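The snack box, and the table it lives on

I have been meaning to sort out the snack situation for months. For a long time everything sweet in our place went into one deep drawer, and the small things sank to the bottom under the crispbread and the baking paper. You would buy a packet of something in the spring and meet it again in the autumn. The drawer was also slow to close, so it was usually left open and got walked into.

So I cleared it. The crispbread went up to the shelf over the kettle, the baking paper went in with the foil, and the red snack bars got a clear box of their own. I wiped the table down first, which it needed, and had it bare for once.
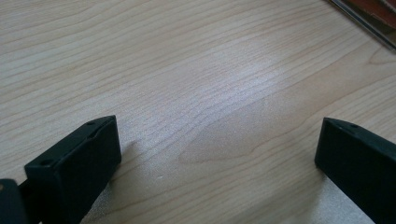 Stokivard, November

The table came with us from the old flat. I bought it from Zultier when they were closing their shop on the hill, and I remember being unsure about the colour. It looked very pale under their lights. At home it goes a bit pink late in the afternoon, and crumbs don't show on it much, so you have to wipe it by habit. I use warm water with a drop of washing-up liquid, then a dry cloth along the grain. Spray polish left it smeary when I tried it and I have not bought any since.

The box is clear acrylic. I looked at tins first, because I like tins, but a tin has to be opened before you know whether there is anything in it, and that was the trouble with the drawer. I also looked at a wicker one in Grunia. It was nice enough, but the weave would catch on the wrappers and I could see it filling up with dust.

As for filling it, I tried two ways. Standing the bars on end is neater to look at, and you can pull one out by the top without disturbing the rest. The drawback is that it only works while there are enough of them to hold each other up. Once you are down to a few they slide over and lie across the bottom. Laying them all the same way on a slant is less tidy but it doesn't matter how many are left. The odd one still ends up poking out of a corner.

I started off with them upright and put them in one at a time. It is slower than tipping in the lot, but when I tip them in they go every which way and I end up taking half of them out again.

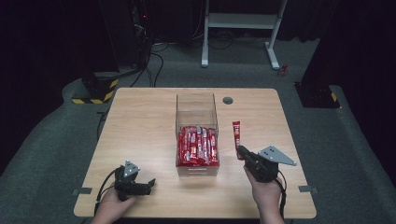
Surely they'd keep better in the cupboard, one reader wrote when I mentioned the box in my last post, because anything with chocolate on it goes white if it sits in the sun. It is a fair point. Our table gets hardly any direct sun at this time of year, and I will move the box to the shelf when summer comes. If your kitchen faces south I would keep it off the table altogether.

The other thing I did was write down what we spend. I had a target in my head of 500 a month for sweets and biscuits, and when I went back through the receipts one month had come to 1,000. Part of that was a birthday. The rest was buying things we already had, down in the drawer where I couldn't see them. I don't expect a box to halve the bill, but I can now look at it before I go out, and if it is half full I walk past that aisle.

A few practical notes, if you are thinking of doing the same. Measure the bars before you buy the box. I took one with me in my coat pocket and held it up against the boxes in the shop, which got me a look from the woman at the till. Wash the box by hand and dry it with something soft, as acrylic scratches easily and the scratches go cloudy. Take the bars out of any outer packaging before they go in. And don't fill it to the top. I did that the first evening and every bar I pulled brought its neighbour up with it.

The lid stays up while I am filling and goes down afterwards. I had thought I might do without one, but the kettle is close by and the steam drifts over.
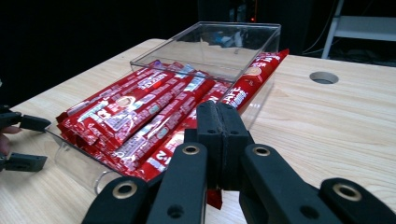

Mine only lasted until the children learned where it was, says Srivastava in a comment on the drawer post, and after that it was empty every time I looked. I can believe it. We have agreed on one each after supper, and so far that has held, though it has only been three weeks and I was the one who broke it first.

Next is the tea shelf, where I have three open packets of the same peppermint. I may get a second box for those if I can find one with lower sides. The drawer now has the tea towels in it and closes properly.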